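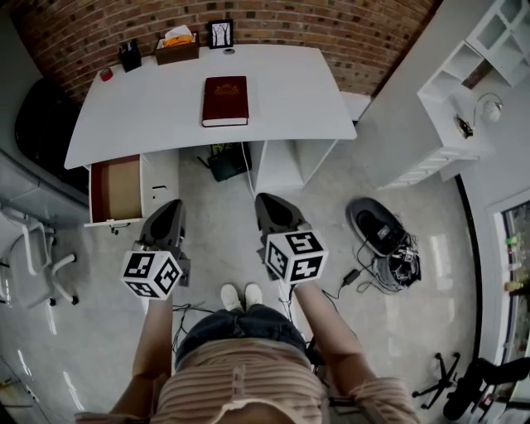 Most arguments about automation at work begin with the jobs that go away. I want to begin with one that arrived. At Orninton, where I run the recording schedule, the people who used to sort and shelve returned books by hand now demonstrate the same work for machines, with a gripper in each hand. The pay grade did not change. The work did, and the job description has not caught up.

A shelver's output used to be measured in books. A demonstrator's output is measured in usable episodes, and an episode is rejected for reasons that have little to do with the book: tracking lost on a marker, a jaw closed too fast, a wrist turned out of range. Anisa Tjoa shelved for 7 years before the change. Her first week of recordings had a rejection rate well above that of new hires. She was too quick. She corrected her grip in mid-motion, as skilled people do, and the software marked each correction as noise.

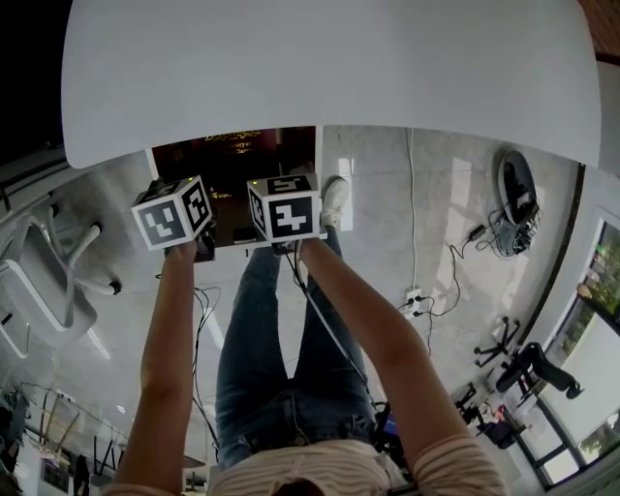
Marker cubes held at the edge of the table, one in each hand.

I think this is the central change, and it is badly understood by the people who budget for it. The skill being bought is the old one, slowed down and made regular. That costs effort. Our sessions are 90 minutes, with 2 per shift, and Heriberto Barajas, who handles scheduling with me, has asked for shorter blocks since January. His reasoning is sound. Shoulder fatigue shows up in the trajectories before anyone complains of it, and the last part of a block is where most rejects occur.
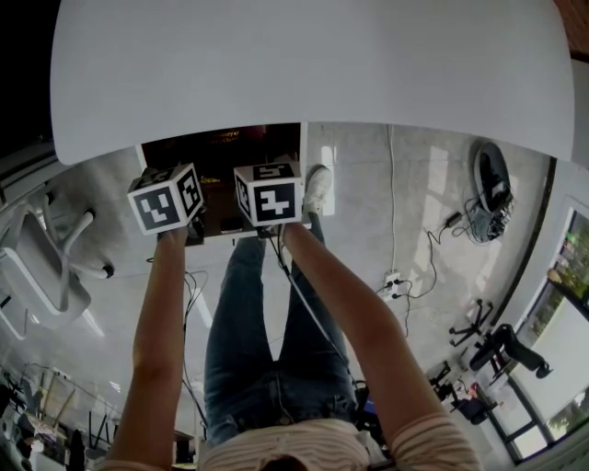 Then there is the matter of credit. A model trained on 800 episodes carries the habits of whoever recorded them. Pichit Thammasiri tips a book by its top edge before pulling it; the policy trained on his data does so too. Under the current contract he is paid by the hour, and the file lists him as an operator number. I do not propose royalties. I do propose that names stay attached to data, that rejection rates stay out of performance reviews, and that demonstrators see the trained result run. 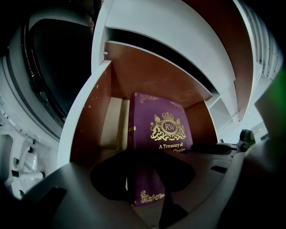 The usual objection is that all of this is temporary, and that the role will disappear once the policies are good enough. Perhaps. Shelves get moved, bindings vary, and every new layout has so far sent us back to recording. Even a temporary job needs a rest schedule and a correct title. Ours still says "shelving assistant."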